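Tidying Up: Our Spring Project on Sorting Rubbish with Two Arms

Our team is called Rana, after the frog, and we are one of the groups that took on the table-clearing task in the Vetton project module this year. The task sounds like the sort of thing your mum asks you to do before tea: get everything off the table and into the bin. We picked it in April thinking we would be finished early (we were not!), and this report covers how we set it up and what we would pass on to the next group.

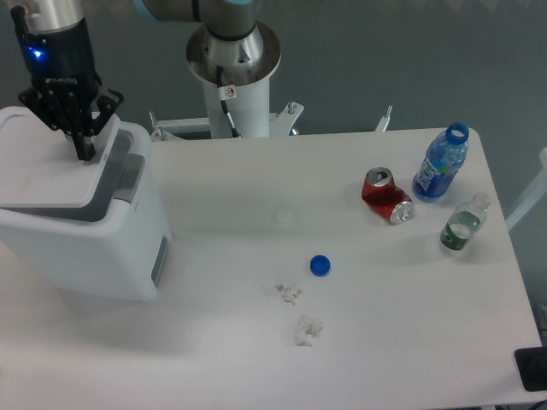
Photo: Team Rana / Vetton project module

We decided quite early on that the bin should have a lid. An open bin would have been kinder to us, but a lid makes the job feel much more like a real kitchen, and it gave us a proper first step to practise. The gripper has to come down over the bin before anything else can happen, and we spent a good many happy afternoons on that one movement, nudging the height up and down in Skimix, the program we used to plan the paths.

After that come the things to be thrown away. We wanted a mixture, so there is a crushed can, some bottles, a blue cap and a couple of crumpled tissues. The tissues were my favourite, as no two ever fold the same way, and Neta, our object finder, was trained on 353 pictures that we labelled ourselves over biscuits. It took to the red can and the blue bottle very quickly. Clear plastic on a white table was another matter, and we are still arguing about whether a darker tabletop would count as cheating.

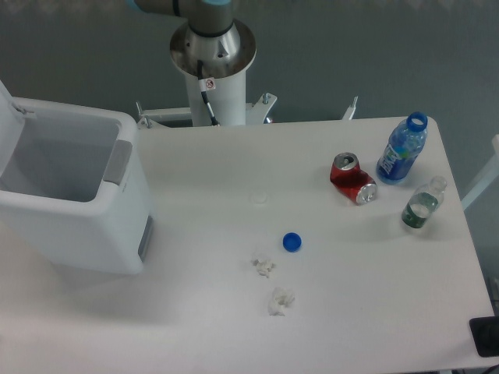

Fig. 2. Bin with the lid up, items still on the table.

For the final test we did 50 runs of the lid step alone and then 17 of the whole task. The lid opened in nearly all of the first lot, and 16 of the full runs got as far as the first item. Small things near the middle gave us the most bother, the cap especially. Next year's group is very welcome to our labels and our settings, which are in the shared folder along with the Skimix notes.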